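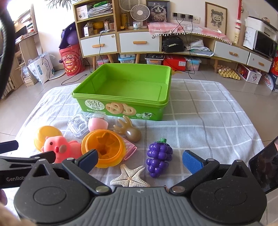
How to track down a hand-held gripper that lets go too early

If you've spent any time collecting pick-and-place recordings with a hand-held gripper, you'll know the sinking feeling of squeezing the trigger, lifting something nicely off the mat, and watching it drop just before you get to the tin. Do that once and you blame your wrist. I did it for most of a Sunday before I admitted the tool had a fault!

This is how I found mine and fixed it. I'm not an engineer by training (I came to this from bookbinding, long story), so it's all fairly low-tech. You'll want a small screwdriver, a soft brush, a strip of paper, some masking tape and a handful of things to pick up. Allow yourself an afternoon.

What it looked like

My drops were mostly on hard, round or slippery things. Squashy rubber toys were fine nearly every time, and so was anything with a stalk or a handle to grab. A starfish or a lid on its edge would come up, tilt, and go. The recorded jaw opening looked perfectly normal in the log, so the software happily told me I was holding an object that was by then under the cupboard.

That last bit is the part worth worrying about. If the log says "closed on object" and the object is on the floor, you're teaching a robot arm that this is a good grasp. Trilok Dubey, who I share the recordings with, spotted it before I did and sent me a very polite message asking whether I'd meant to do that. I had not.

Step 1. Stop recording

Tempting to carry on and "clean it up later". Don't. I'd added 8 bad episodes to the set by the time I stopped and it took me longer to find them again than it did to record them. Put a note in your log with the time you stopped and the last episode you trust.

Step 2. Try the paper test

Close the jaws on a strip of ordinary paper, right at the tips, and pull. It should resist evenly. Then do the same a bit further back, towards the pivots. Mine held the paper well at the back and let it slide straight out at the front, so the pads were meeting at the heel and leaving a tiny gap at the tip.

Do it with the tool pointing down as well as level. Noboru Kubo told me to do this and I nearly skipped it, but my gap was noticeably worse pointing down, and that's how I hold it for nearly every pick.

Step 3. Check the pads

Wipe both pads with a barely damp cloth and let them dry. Dust from a fabric mat gets into textured pads very quickly. Look for shiny patches, then press along the edge with a fingernail to see if a pad is peeling off its backing. If one lifts, that's probably your fault found and you can jump to step 6.

Mine were grubby but stuck down firmly. Cleaning them helped a bit. I got my hopes up, recorded one test and dropped the lid again. Cup of tea.

Step 4. Feel for play in the pivots

Unplug the cable first, please. I caught the skin of my thumb in the linkage with the power on and it was only a pinch, but I said some words.

Hold the body still and waggle one jaw gently up and down, across its normal direction of travel. Then do the other. You're comparing the two sides, so it doesn't matter if you have no idea what "correct" feels like. A little give is normal. A click is not. My right jaw clicked.

Step 5. Work out what's loose

Put a bit of masking tape over the joint so it bridges the two parts, and waggle again. If the tape wrinkles, the movement is at that joint. If it stays flat, move the tape along to the next one. It sounds daft but it beats squinting.

On mine the tape wrinkled at the screw where the jaw arm meets its link. It had backed out by 2 turns. Jae-in Oh reckons the things work loose from being put down on their side after every session, and I'm guilty of that. If yours is a riveted joint that's gone slack, stop there and send it off for repair. Please don't hit it with anything.

Step 6. Tighten, then zero it again

Nip the screw up until the click goes, then ease it back a touch if the jaw feels stiff. The jaw must still close under its own spring. If you're refitting a pad, leave the glue overnight.

Now redo your zero. I forgot, and every opening value was off by a small, steady amount, so I had to do the whole lot again after supper. Jaws fully shut, set zero, jaws fully open, check the top value, then shut them again and make sure you get back to where you started.

Step 7. Prove it

Repeat the paper test in both positions. Then do a run of picks with the nastiest things you've got, hard and smooth first, and hold each one in the air for a slow count before you put it in the tin. Watch the object, not the screen.

If you get through the lot without a drop, plug back in to your normal setup and carry on from the last episode you trusted. I do the paper test before every session now, and I've started hanging the gripper up by its strap.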